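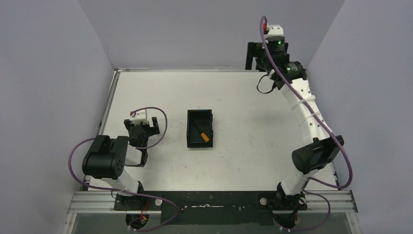
Sorting the sky first: am I the problem?

Puzzles and Patience Board > General Discussion > Technique
Page 1 of 2

edgecase_marlene
Posted 7:42 pm

I need a ruling. My brother-in-law came over to "help" with the Predholm Harbor 2000 and the first thing he did was tip out the box and start pulling sky pieces. Only sky. He had a whole baking sheet of blue before I'd found a single corner. When I pointed out that civilized people do the border first, he told me the border is "a crutch."

A crutch. In my own dining room.

For those who haven't done it, Predholm Harbor is the big Weronika Tomaszewski one from Justasance, with the fish sheds along the bottom and a sky that takes up most of the top half and does nothing. It's a gorgeous painting. It's also a lot of blue. I paid $63 for it and I would like to enjoy it in the order God intended.

So: border first, yes or no?

gluehound
Posted 7:58 pm

Yes. Next question.

Tabletop Ned
Posted 8:10 pm

Gently disagree. Border first works fine on most of the cheaper puzzles, but on the Tomaszewskis it's a trap. The top edge of Harbor is sky all the way across and the pieces on that side will false-fit like you wouldn't believe. I had a perfectly lovely top border that was wrong from end to end and didn't find out until the sides wouldn't meet. Took it apart, had a short walk.

I do the sheds, then the boats, then whatever's next to the boats. The border comes in when it's ready.

edgecase_marlene
Posted 8:15 pm

"The border comes in when it's ready." You sound like him.

Tabletop Ned
Posted 8:17 pm

He sounds like a man of experience.

quiltmom_in_exile
Posted 8:31 pm

Border people and non-border people should not marry, and I say that from inside such a marriage. We did the Zulholm Lighthouse over the winter and ended up working from opposite ends of the table like it was a formal dinner. It met in the middle somewhere around the goats. We were very polite about the goats.

To answer the question, though, your brother-in-law isn't crazy about the sky. If you pull all of one color at the start, you only go through the box once. I hate going through the box. Half of this hobby is going through the box looking for a piece that turns out to be stuck to your elbow.

gluehound
Posted 8:40 pm

If you pull the edges at the start you also only go through the box once. That's what the start is for.

quiltmom_in_exile
Posted 8:44 pm

And then a second time for the sheds. And a third time for the boats. You're describing going through the box.

Perrin_O
Posted 9:02 pm

Sort everything. All of it, before you join two pieces. I use the shallow lids that come on copier paper boxes and I have a lid for edges, a lid for sky, a lid for water, a lid for straight man-made lines, a lid for rope and net, and a lid called Misc that I'm not proud of. Takes me an evening and then the puzzle goes together in no time.

gluehound
Posted 9:05 pm

How big is Misc?

Perrin_O
Posted 9:09 pm

Misc is two lids.

sundaydad_77
Posted 9:20 pm

Hi, new here, been reading a while. Does anyone else sort by shape? I know it's considered a last resort but I find I go straight to it now. Two knobs opposite, two knobs adjacent, three knobs, four knobs, none. On a sky like that one I'd be lost otherwise. My daughter says it looks like I'm doing my taxes.

Tabletop Ned
Posted 9:26 pm

Welcome! It's a last resort in the sense that people get to it last, after they've wasted a week. Shape sorting is the only thing that works on Justasance blue. The one caution is that their cut has changed. The older boxes (the ones with the cream stripe on the side) have proper random-cut pieces with those odd ones that look like a duck. The newer ones are closer to a grid, and nearly everything is two-and-two. If yours is a newer box your piles will come out as one enormous pile and some crumbs.

sundaydad_77
Posted 9:31 pm

Newer box. One enormous pile. Some crumbs. Thank you for this.

edgecase_marlene
Posted 9:38 pm

Mine has the cream stripe, which I'm now unbearably smug about.

Update on the relative: he has gone home and left the baking sheet. I looked through it out of spite and he's pulled water as well. So it's a sheet of blue with no way of knowing which blue. I would like that entered into the record.

gluehound
Posted 9:40 pm

So entered.

quiltmom_in_exile
Posted 9:52 pm

Okay, that changes things. Water and sky together is not a system.

Trick for telling them apart on that one: hold the piece nearly flat to a lamp and look across it. The water in her paintings has a bit of brown under the blue and the sky has pink. You won't see it from straight above. You need the light coming in low from the side, and not a warm bulb either, a warm bulb makes everything brown and then you've got an ocean and no weather.

Perrin_O
Posted 9:58 pm

This is why I sort in the daytime by the north window. I know how that sounds.

Corrigan B.
Posted 10:14 pm

Been doing these since before some of you could hold scissors, and I'm going to say the unpopular thing. You're all in too much of a hurry. Marlene has the puzzle going together in an order, Perrin has an evening of lids so that it goes "in no time," Ned's worried about wasting a week. Wasting a week on what? It's a picture of some sheds. You already have a picture of the sheds. It's on the lid.

I don't sort. I put the pieces face up on the table and sit down with a cup of tea and look. When I see one that goes, I put it in.

gluehound
Posted 10:16 pm

And how long does a 2000 take you?

Corrigan B.
Posted 10:21 pm

I started Harbor in March.

gluehound
Posted 10:22 pm

March of when

Corrigan B.
Posted 10:30 pm

I don't see how that's relevant.

Tabletop Ned
Posted 10:37 pm

I have a lot of respect for Corrigan's method and also only the one table, which other people in my house insist on eating at.

vellum_and_tape
Posted 10:45 pm

Jumping in as the resident contrarian. Has anyone tried doing a small one before the big one, same artist? I was stuck on the Lighthouse for ages, put it away, and did Cairns, which is the square one with 729 pieces, all rocks and fog. It's a miserable puzzle. There's nothing to hang on to. But after it I went back to the Lighthouse and I could see the way she does her edges, the small dry strokes wherever one thing stops and the next begins, and it went much faster. I'd call Cairns a training course if it weren't so unpleasant.

quiltmom_in_exile
Posted 10:49 pm

I gave Cairns to my sister as a present and she thanked me in a voice I hadn't heard since we were teenagers.

Perrin_O
Posted 10:53 pm

Cairns was one lid. The lid was Misc.

sundaydad_77
Posted 10:58 pm

Is it bad that I want to buy it?

vellum_and_tape
Posted 11:01 pm

It's how it starts. Check the secondhand shelf first, there are always copies. People get it out of the house as soon as they can. Count the pieces if the seller hasn't – a copy with one rock missing is a copy you'll find out about in the last five minutes.

gluehound
Posted 11:08 pm

Back to the actual topic. I'm still border first, and I'd like to answer Ned on the false fits. If two sky edges seem to fit, pick them up by one end. A true join holds and a false one sags or drops off. I do this with every edge pair and I have never had to take a border apart.

Tabletop Ned
Posted 11:13 pm

The newer cut is so loose that the true ones drop off too. I've had whole boats let go of each other.

gluehound
Posted 11:15 pm

Then check the backs. If the gray cardboard shows a step when you run a thumbnail over it, it's wrong.

Tabletop Ned
Posted 11:19 pm

That one I'll take. That's good. I'm irritated that it's good.

edgecase_marlene
Posted 11:34 pm

All right. I did the lamp thing with the baking sheet and quiltmom is right about the pink. Sky's on the sheet now and the water's in a roasting pan. Then I did my border, in order, with thumbnail, and the left side and the bottom are in. The top I've left alone for the present, and I'd ask Ned not to read anything into it.

Brother-in-law has texted to ask how his sky is coming along. HIS sky.

Corrigan B.
Posted 11:41 pm

Tell him it's ready when it's ready.

gluehound
Posted 11:43 pm

Tell him it's a crutch.

quiltmom_in_exile
Posted 11:50 pm

Marlene, before you go to bed, put a cloth over the roasting pan. I'm speaking as someone with a cat and an incomplete lighthouse.

edgecase_marlene
Posted 11:52 pm

Covered. Both. Going up.

Page 1 of 2
Next page
Log in to reply to this topic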